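Ticket 119 – Wi-Fi drops, Trarbridge office, second floor
Opened 25 April 2023
Priority: 3
Status: open (vendor wants it closed, I don't)

Phones and laptops lose the connection for 10 to 40 seconds, several times a day. Wired desks are fine. Kaneko support says "interference." They said the same in July about the Titstead office, and that was a bad switch port.

Step 1. Moved a phone user to the carpeted side, away from the access point. Dropped twice before lunch.

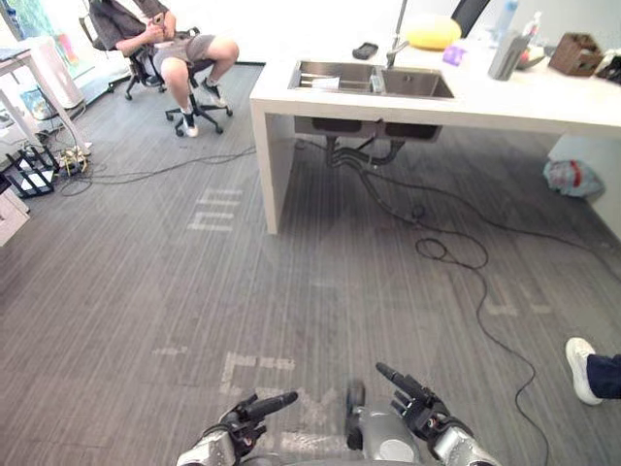
Carpeted side, office chair with phone user.

Step 2. Vendor suggested the kitchen plumbing is blocking the signal. I doubt it. The sink was there long before the drops began, and the signal reading next to it is as good as anywhere on the floor. Ran a ping test from the countertop anyway – 6 drops in an hour, same as my desk.
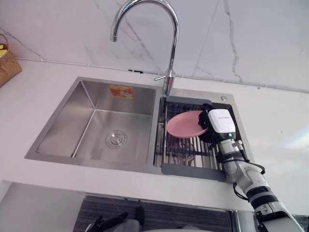
Kitchen sink and faucet, ping test spot.

Step 3. Installed the firmware Kaneko recommended. Release notes say "improved stability," with no word on what was unstable. Drops continued the same afternoon.

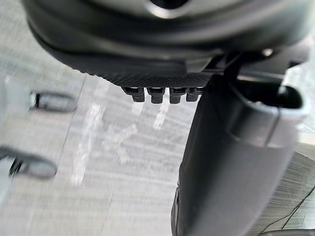 Step 4. Pulled the controller log. Every drop lines up with the access point changing channel by itself. Auto channel is on, though the Grirnberg installer's handover sheet says it was turned off. Set it to fixed.

No drops so far today. One quiet day proves very little, so please leave this open until Friday and don't send me the satisfaction survey yet.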